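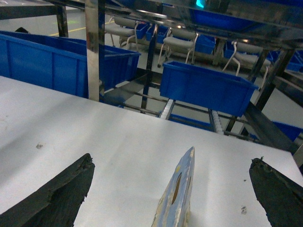
May, 2 pm. Second dye bath for the Undorora wool. Weighed out 122 g of dry skeins and soaked them 40 minutes in tap water with a splash of vinegar. Colour came up greyer than the Hinds batch, closer to the old Uvidthorpe sample card. Could be the alum, as we opened a new tub. Pulled 2 skeins early for comparison and left the other 5 in overnight. Labels are on the drying rack. Need more litmus paper before the next run.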